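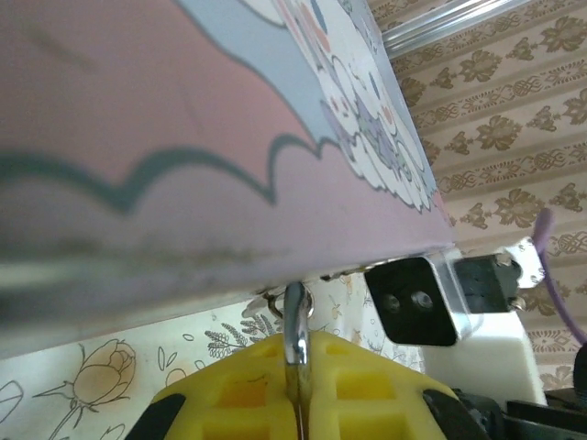
Packaging and Print, Unit 4
Surface wear on printed cartons: notes for the lecture
Anežka Šindelář

Please read these notes before you come to the workshop. Last year many students read them after, and then the workshop was slow for everybody.

1. What we mean by wear

A carton leaves the printer in good condition and arrives at the shop in a different condition. Between these two moments it is stacked, wrapped, put on a pallet, driven, unwrapped and put on a shelf. Each step can change the colour of the surface or its gloss. In this unit we speak only about the surface. Crushing of the corners and failure of the glue belong to Unit 5.

We use three words, and I ask you to keep them separate in your reports:

Scuff: an area where the surface has become dull or shiny from rubbing. The ink is still there.
Scratch: a narrow line made by something hard. The ink may be broken or not.
Crack: a break in the ink or coating along a fold. It often shows the lighter fibre of the board.

Students like to write "damage" for all three. This is not wrong in daily speech, but the printer cannot do anything with it.

2. Why pale colours are difficult

A pale tint is made of small dots with much unprinted board between them. When dirt from a dark carton is rubbed into this area, you see it at once. On a dark solid you do not see the dirt, but you see every scratch, especially with a matt coating. So there is no safe colour -- only a choice of which problem you prefer.

3. The Clunside case

Clunside was a carton for children's tissues, printed in Skenalside and packed at Buvik. The shop chain sent back 464 cartons in May with the complaint "dirty print". The total delivery was 794, so more than half came back.

The printer said the packer was guilty, and the packer said the same about the printer. When the returned cartons were sorted, some 400 had scuffs on the back panel only. The front panels were almost clean. On the pallet the backs were lying against a rough grey divider sheet, and the fronts were facing each other. The divider was changed to a smoother one and the coating was left as before.

Please notice the order of the work. First the cartons were sorted by panel, then somebody looked at the pallet, and the coating was discussed last. In the first meeting everybody wanted to begin with the coating, which is also the most expensive thing to change.

4. The rub test

We will use the Sisay method, which is our own simple version and has no official standing. You need two pieces from the same carton, a flat weight and a clean white cloth. Cut both pieces with the grain in the same direction. Put them face to face, place the weight, and move the upper piece 4 times forward and back. Wipe with the cloth and look at the cloth first, then at the board. Tilt the board under the lamp, as scuffs can disappear completely when you look straight down.

Write the result on the sheet before you discuss it with your neighbour.

5. For the workshop

Bring two used cartons from home, one matt and one gloss. Food cartons are fine if they are clean inside. Read also section 2 of the Unit 3 handout, on grain direction.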